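# The ten-minute toilet

When Leonie Halliday took over the housekeeping at a 61-room guest house in Prirach, she asked each new cleaner to do one bathroom while she stood in the doorway. Most of them started with the floor. Several did the mirror first. Hardly anyone wanted to begin with the toilet, and when they got there they were quick about it.

She now teaches it the other way round. The toilet comes first, it gets ten minutes the first time and 3 minutes every time after that, and the brush is the last thing put away.

"People buy a good toilet and then a brush for the price of a sandwich," she says. "The brush does the work."

One-piece toilets have made the job easier. With the tank and bowl in one body there is no joint between them to collect dust, and a skirted base can be wiped in one pass with a damp cloth. Older two-piece models have bolts, ledges and a gap behind the seat hinge, and Halliday still keeps an old toothbrush for those.

Her order of work is short. Lift the lid and open the window. Put the cleaner under the rim and leave it there while you wipe the tank and the flush button. Then brush, starting high under the rim and going down to the drain. Flush with the brush still in the bowl so that it gets rinsed too.
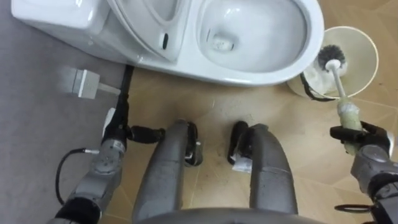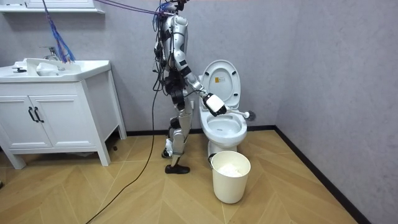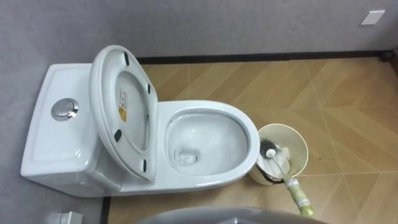 The holder is where a lot of bathrooms go wrong. A wet brush dropped straight into a closed pot will sit in its own water until someone tips it out, often weeks later. Halliday's advice is to rest the handle between the seat and the rim for a few minutes and let it drip into the bowl. Once a week the holder is emptied, rinsed with hot water and left upside down in the shower tray.

Kadri Grigaitė, who fits bathrooms for McAlister in Ivness, thinks about the same thing from the other end. She likes to leave 40 centimetres of clear floor on one side of the bowl, enough for a brush holder and a hand to reach it. Small bathrooms rarely have that to spare, and the vanity unit usually wins.

"I ask where the brush is going before I ask about taps," she says. "They look at me as if I'm being rude."

She also prefers an open holder with a wide rim, which is simple to hit when you are bending over and simple to wash. Pale colours show the dirt sooner. She counts that in their favour - her customers, on the whole, don't.

As for the brush itself, both women replace theirs before it looks worn. Halliday does it every April and October, all 61 rooms on the same Tuesday. Dark bristles hide stains, so she goes by the shape: when the ends have splayed and no longer reach up under the rim, the brush goes in the bin. Handles last longer, but a loose head can't be mended and will come off at a bad moment.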